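I've now read three articles this month telling me that the office snack table is dead, and two telling me it's the secret to keeping staff. Both camps cite "research." I followed the links on one of them and ended up on a page selling granola by the pallet.

My own position, for whatever a person who eats at her desk is worth, is that free food at work does very little of what people claim for it, and that cookies in particular get far more credit than they deserve.

Some background. I spent seven years at Budton, which had no snacks at all, unless you count a vending machine that took your dollar and considered its options. People stayed. People complained, but about the parking. Then I moved to Madenari, where there was a full pantry wall with glass jars and little brass scoops, and a person came in to refill it. Turnover was terrible. I watched nineteen people leave my floor, and not one of them mentioned the pistachios in either direction.

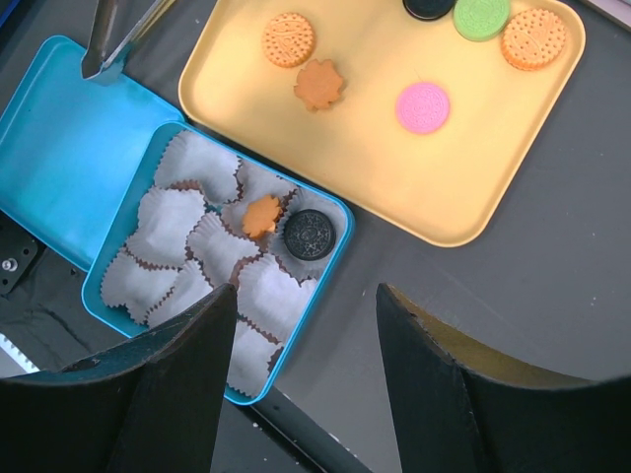
Now, one company with bad snacks and happy people and one company with good snacks and grumpy people is not proof of anything. I know that. But the people writing these articles don't seem to know it about their own stories, which usually go: we bought better cookies, and six months later the survey scores went up. What else changed in six months? Did you also hire more people? Did the awful project end? Did the folks who hated the place simply stop being there to fill out the survey? I never see an answer, and the comments under these things are always from other people who buy cookies for a living.

The claim that bugs me most is the one about "collision." You've probably heard it. Put a plate of something sweet between two departments and they will bump into each other and have ideas. I stood near that pantry wall at 3 p.m. on most working days for a long time and I can report what people say to each other over a plate of cookies. They say "oh, dangerous." They say "I really shouldn't." They say "is it just me or is it freezing in here." Then they go back to their chairs. If a product came out of that, it was kept from me.

I'll give the other side its due. There was one stretch in July, when the air conditioning was out and everybody was on deadline, when a manager went out and came back with popsicles, and I still think well of her. But I think well of her because she noticed we were miserable and did something about it that afternoon. Had the popsicles been on a standing order, I doubt I'd remember them. A gift that arrives every morning from a supplier is just part of the furniture, and the only time anyone notices it is when it goes away.

It does go away, too. Madenari cut the pantry back in my last year there, and the fuss was out of all proportion. There was a petition. I didn't sign it, and I also didn't say so, because I had to sit near these people. What struck me was that our dental plan had gotten worse that same spring and hardly anybody said a word. Maybe that was luck on the company's part. Maybe somebody upstairs understood exactly how much noise a missing jar of pretzels can cover. I lean toward luck, having seen how upstairs ran other things.
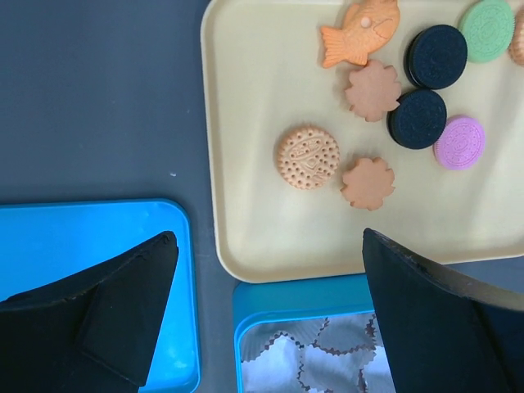

The place I'm at now, Kinsella, does something in the middle. There's coffee, decent, and there's fruit until it runs out. When somebody has a birthday they bring in what they like. I've been told by a recruiter that this is "behind the market." I asked what the market was and she sent me a PDF from Stitgate, which – you'll be amazed – delivers snacks to offices. Almost every chart in it went up and to the right. One of them had no numbers on the side at all, only a line and a smiling apple.

If you run an office and you want to buy cookies, buy cookies. People like them. I like them, the plain buttery kind especially, and I'll take two if the plate is unattended. Just put it down in the budget as cookies. Don't put it down as culture, and please don't send around a survey afterward asking whether I feel more connected to the mission.

I have also been asked whether I'd give up the coffee on the same principle. No.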